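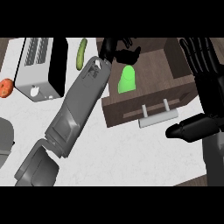
Chapter 5. Who Owns the Pulpit?

2 min read

Most religious bodies have written rules about what their clergy may say and do outside worship. The rules are usually short, and the arguments over them are long. A minister's week is mostly ordinary life: a phone call, a school visit, a white toaster like the one shown here and whatever goes in it before the Wednesday service. Church law has to decide which parts of that week count as office.

In this chapter we compare two approaches, those of the Jaltville and Plestel synods. Jaltville treats ordination as a full-time condition. Plestel limits discipline to public duties – a line that Efa Prosser calls "easy to draw and hard to keep."

We use cookies to improve your reading experience. Accept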